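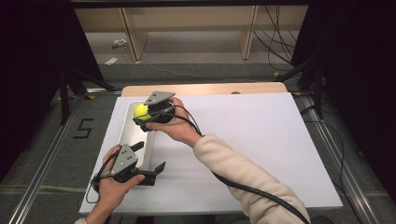 ## Ball and tray sorting table: common questions

**What do I need to set one up?**
One ball, one shallow tray and a flat white surface. A tennis ball works well because the yellow-green shows up against white. Husholm sells a tray that fits, but any shallow one will do.

**Does the tray have to be white?**
No. Edin Hodžić uses a blue one at the Gurkska room. White on white is harder for younger children — they tend to miss the rim.

**Where should the tray go?**
To one side, so there is open surface left to work on. Left or right makes no difference.

**What should I put under it?**
A large sheet of white paper or board on a plain tabletop is enough.

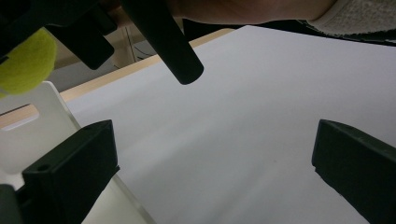

Smooth and matte is best. Replace the sheet when it gets marked or stops lying flat. We buy paper in packs of 100.

**How long is a session?**
21 minutes, with 3 short breaks. Stop earlier if people get tired.

**Can I use other balls?**
Yes, as long as they fit in the tray with room to spare. Very light ones roll off the table too easily.

**Can I borrow a set?**
Yes. Ask Drita Delić before noon. There are 41 sets, and all of them are due back in July.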